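HOSPITALITY OPERATIONS, UNIT 5: MARKING OUT A SERVICE TABLE
Handout for the Sunday group. Prepared by Blandine Vidal, revised in February by Konrad Gajewski.

5.1 Purpose
A side table used by several people in one shift needs fixed positions. Without them each person sets items down where there is space, and the next person has to look for them. Zone marking assigns each part of the surface to one class of item. Tape is used during training. Permanent layouts are outside the scope of this unit.

5.2 Terms
Zone: an area bounded by tape on at least two sides.
Baseline: the long horizontal strip from which the other strips are set out.
Divider: any strip that meets or crosses the baseline.
Clear area: a zone with no assigned item.

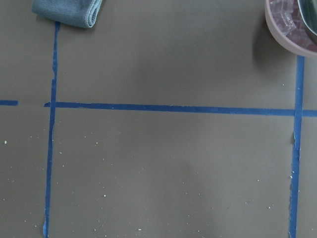
5.3 Laying the tape
Clean and dry the surface before taping. Put down the baseline first, pulling the strip out to full length before pressing it, then add the dividers from one side to the other. Cut the ends with scissors. Torn ends lift sooner and collect crumbs. Blue painter's tape is sufficient for a 12-week course; replace any strip that has thinned or come up at the edge. A divider that leans a little is acceptable if the item assigned to the zone still fits inside it.

Record the layout on the zone sheet (form 200) and initial it. Sheets go in the Hokora folder by the door.

5.4 Assigning the zones
Tall items go to the back, flat items to the middle, and the front is kept for work in progress. Check sight lines from the standing position.
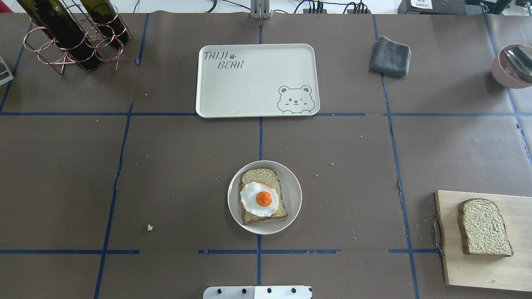 Stability is assessed before reach. An item that can roll must have a holder, and the holder must rest fully on the table. A ring-type wire rack in a back corner meets the requirement for wine: the two bottles lie at an angle with the rack taking their weight, and the area in front stays free. Flat items such as the cream tray are set parallel to the baseline so that a shift in position is easy to notice. Crumbs are cleared from every zone at changeover, including those without an assigned item.

5.5 Changeover check
1. Each item in its zone, none resting on tape.
2. Bottles seated in the rack.
3. Tray empty and wiped, rim included.
4. Surface brushed toward the front edge, then wiped.
5. Sheet initialed.

5.6 Exercise
Work in pairs. Draw a layout for a table holding one rack, one tray, one bowl and one folded cloth. State which zone is the clear area and give the order in which the strips are laid. Hand the drawing to Wanting Feng before the break.

Reading: Geltau course pack, section on side stations.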